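March 17, 2018

Engine trainer, sensor bench. Continued from the October notes.

Went over the block fasteners before the next group uses it. Most of the side bolts are recessed and take a hex key. The ball-end keys from the Skalura set round off at the tip if any real load is put on them, so plain L-keys only from now on. Short arm up as the handle, long shaft in the bolt. Slower than a ratchet – but the ratchet head fouls the casting on half of these.

Procedure as used:
Clean the socket with a pick first. Seat the key fully, check for play, then turn. If it rocks, stop and clean again. Back off 2 turns by hand before moving to the next bolt. Bolts go in the tray in order, head up.

Karla Orozco wants the threads chased before anything goes back in. Agreed for the upper holes. Lower ones I would leave alone until we have the right tap; the Itano one is worn and cuts oversize. Replacement is on the Acharya order, 8 days quoted.

Cast surface cleaned with a brush and solvent, 400 ml used. Do not use the wire wheel near the threaded holes.

Display board behind the engine: Myung-ja Bae is relabeling the test points in English on a separate sheet. Panel printing stays as it is. Her sheet goes in the Bravus binder, page 70 onward. Injector panel still to be checked against the wiring diagram.

Open: tap, thread chasing, one stiff bolt on the side of the block next to the small capped fitting. Penetrating oil on that one, leave overnight, try again with the same key.
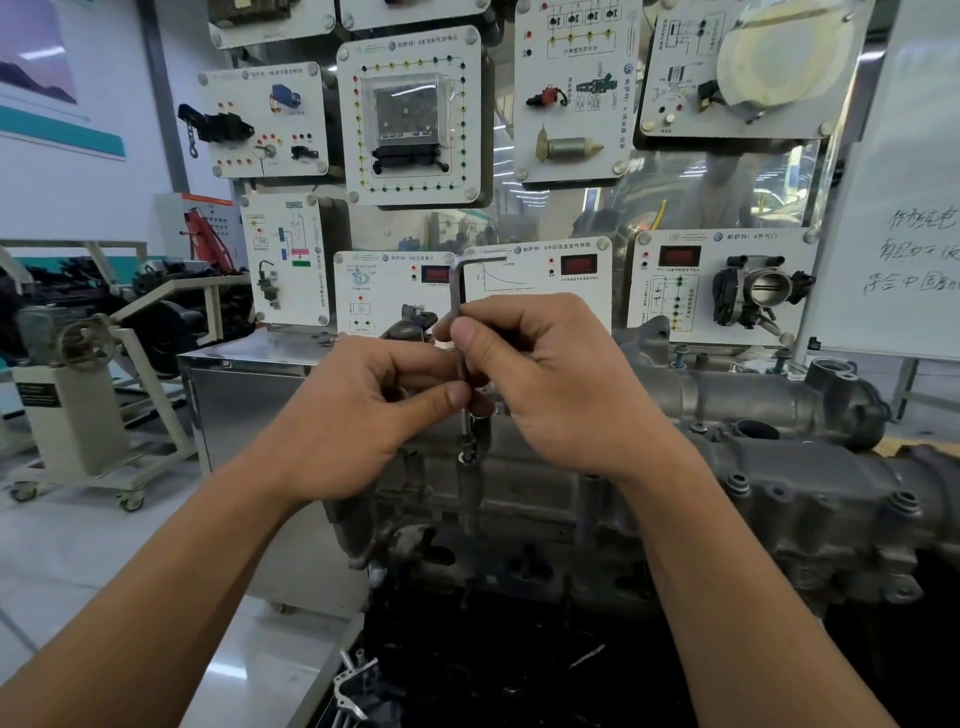 Key goes back in the top drawer after use, long shafts to the left. Torque values to be copied in when the bolts are refitted.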